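Getting started with the Floseo hand-held gripper kit

June 23, 2018

I've had the Floseo kit from Kingi for a bit now and it's a ripper way to record demos for a robot arm without having the arm anywhere near you. You hold a gripper in each hand, do the job yourself, and the software works out where your hands went. 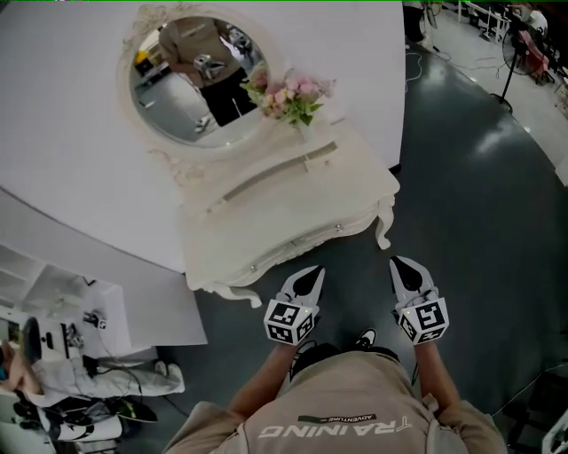 First up, charge both grippers overnight. The manual reckons two hours is plenty — mine never got there in two.

Next, check the marker cubes. Every face needs to be clean and flat, so give them a wipe with a dry cloth (no spray!) and push each cube down until it clicks. If one's a bit wonky the whole session drifts and you'll be swearing at the playback later.

Now calibrate. Open the Dilholm app, choose New Session and move each gripper slowly in a big figure eight until the bar turns green. I go slower than feels sensible.

Then pick your furniture and have a few goes with nothing recording. Start with your fingertips out in front of you and a bit of clearance, hit record, reach in, do the one action, come back out. Keep your elbows loose and don't rush the return — I botched heaps that way.

Mirrors and shiny floors deserve a test clip before you commit to a full session. Play it back and look for the cube outline jumping about.

My longest run so far is 63 clips on one charge, saved to the Steltham drive. Exporting is under File, then Bundle. The left and right grippers save separately, so tick both boxes.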